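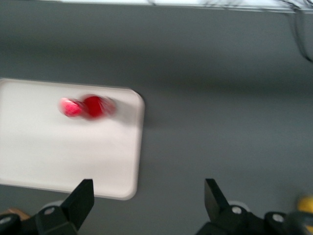

A white tray on a grey tabletop, with something red near the top.

The tray cure

By Burgi Bühler

The woman at the homeware counter in Disville wanted me to understand that I was not buying a tray. I was buying, she said, a landing place. It was white, it had rounded corners and a small lip round the edge, and I had carried very similar ones through school dinner queues for most of my childhood without once being told I was landing anything.

Trays are having a moment, in case you have been spared it. Open any book on keeping house from the past few years and there will be a chapter on them, usually somewhere after the drawers and before the bit about gratitude. The argument runs like this. Clutter on a bare surface looks like clutter. Put the same clutter on a tray and it becomes a group, and a group looks as if somebody meant it. Keys, post, hand cream, the spare fuse: lift the lot on to a white rectangle and your hallway is saved.

I have been suspicious of this for some time. It sounds to me like putting a frame round a stain.

Still, October is a dull month and my own kitchen table had reached the point where we were eating with our elbows in. So I went to see a few people who live by the tray, or sell it, and then I tried it at home.

Notburga Holzer teaches an evening course called Clear Surfaces above a shoe repair shop. There were 11 of us on the night I went, each with a carrier bag of things from home as instructed. Holzer is brisk and likeable and has no patience with baskets, which she calls bins with handles. Her rule is one tray to a table and one job to a tray. If the tray is for letters, a lemon may not sit on it. If it is for fruit, take off your watch somewhere else.

"People think the tray is for holding things," she told us. "It's for refusing things."

I wrote that down, and on the bus home I looked at it again and could not decide whether it meant anything. A tray cannot refuse. It has a rim lower than a biscuit. Everything I have ever wanted to dump on one has gone on without a struggle.

What Holzer does get right, I think, is colour. She makes everyone work on white, and her reason is plain enough: you can see what is on it. A dark wooden tray hides crumbs and coffee rings very well, and if you are the sort of person who lets them build up, it will help you to go on doing so. White shows the lot. Anything red looks as though it has been put there for your attention, even when it is only waiting for someone to take it away. She had us put down one item each and leave it for 15 minutes while we talked about something else. Mine was a tomato. By the end I was thoroughly sick of it, and I suppose that was the idea.

The trade, naturally, has noticed. Triveo sells its trays in nesting sets of 4, and when I asked Vinzenz Fuchs, who buys for a small chain of kitchen shops, what anyone does with the other three, he laughed for rather too long. Most customers, he thinks, use the middle sizes. The largest goes on top of a cupboard. The smallest ends up under a plant. He stocks a rival range by Pappas as well, a little heavier, a little dearer, and he could not tell me of any difference that would matter to a set of keys.

Then there is Plorkano, whose model 3035 has been recommended to me by two separate friends in the tone people use for dentists. I bought one. It is a tray. It has a matt finish which the leaflet says is "calming under the hand", and I have now had my hand on it a good deal and feel much as I did.

For a second opinion I rang Mechthild Riedl, who ran hotel housekeeping for years before she retired and has carried more trays than anyone I know. She was short with me. In a hotel, she said, a tray on a table has one purpose, and it is to let you take everything away in one go. You wipe the table, you put it back. If you never lift the tray, all you have done is hide a rectangle of table from the cloth. "Go and lift yours," she said. I had owned it for nine days. I lifted it. We need not go into what was there.

This seemed to me the first sensible thing I had heard on the subject, and I notice it appears in none of the books. They are all about putting down. Nobody photographs the lifting up.

My neighbour Yurii Skoryk takes a harder line. He has a grey kitchen table, quite bare, and he keeps it bare by the old method of shouting at his sons. He came over to look at my arrangement and asked what the tray was for. I said it was for the things that would otherwise be on the table. He pointed out that they were on the table.

I had no good answer to that, and I still haven't. But I have kept the tray, and I will say this much in its favour. The space around it has stayed clear. There is a strip of table down the right-hand side, wide enough for a plate and a newspaper, that I had not seen since spring, and the family seems to treat the rim as a sort of border. They will pile things on the white until it slides. They will not, for some reason, put a single envelope on the bit next to it.

Whether that is worth the price of the Plorkano I doubt very much. A baking sheet would do it. So would an old place mat, or a line of masking tape, though you would have trouble lifting the tape. Fuchs tells me sales are up again and that the coming colour is sage, and Holzer's next course is already full. I shan't be going back, although she did return my tomato in a paper bag with my name on it.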